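Clurkurlow Adjustable Workbench, Model 57

Home > Benches and Tables > Adjustable Height

The Clurkurlow 57 is a freestanding workbench with a crank-adjusted top. It is built for assembly, packing, light repair and classroom use. The top is a flat white laminate over a solid core, with rounded front corners and no lip, so boxes and parts slide on and off without catching. The frame is welded steel with a gray powder coat.

Load rating is 400 pounds, spread evenly over the top. That figure applies at every height setting. Do not put the whole load on one end, and do not stand on the bench.

Height is set with a fold-out crank on the right side. The crank can be moved to the left side with the hex key in the box. One person can raise or lower the top with light items on it. Clear off anything heavy first. The crank folds under the top when you are done, out of the way of knees and chairs.
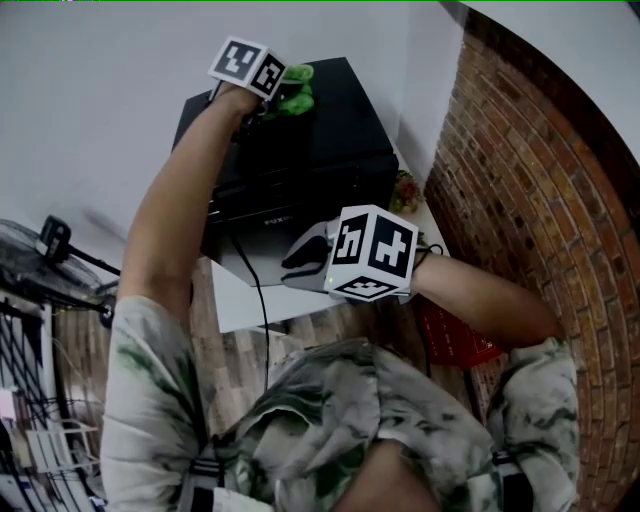 Page last changed: December, by Ramiro Nieto (load rating and spare parts)

The laminate wipes clean with a damp cloth and dish soap. Most marker and pencil comes off with rubbing alcohol. Do not use scouring powder or steel wool, which will dull the finish. Hot soldering irons and heat guns will leave a mark — use a mat. Replacement tops are sold separately and attach with the same screws as the original.

What is in the box

Top, with threaded inserts already fitted
2 leg assemblies
Rear crossbar
Crank and drive rod
8 frame bolts with washers
4 leveling feet
Hex key and printed instructions

Assembly

Lay the top face down on a blanket or on the flattened carton. Attach the leg assemblies loosely, then the crossbar, then tighten all the bolts. The drive rod goes in last. If it will not seat, turn the crank a little until the flats line up. Two people should turn the bench over. Adjust the feet until it stops rocking.

Options

Husano drawer unit, locking, fits under either end
Pacheco rear shelf, full width, bolts to the crossbar
Caster set with brakes, replaces the leveling feet
Clip-on power strip, gray

The drawer unit cannot be used on the same side as the crank. Casters raise the lowest height setting slightly and are not recommended for hammering or vise work.

Shipping and returns

The bench ships flat in one carton by freight, curbside delivery. Please check the carton for damage before you sign. Unused benches can be returned in the original packing, with return freight paid by the buyer. Scratched or chipped tops are replaced at no charge if you report them on delivery.

For school and shop orders, or to ask about a custom top size, contact Patricio Villalobos at the Grokton sales desk. Have the model number and your delivery zip code ready.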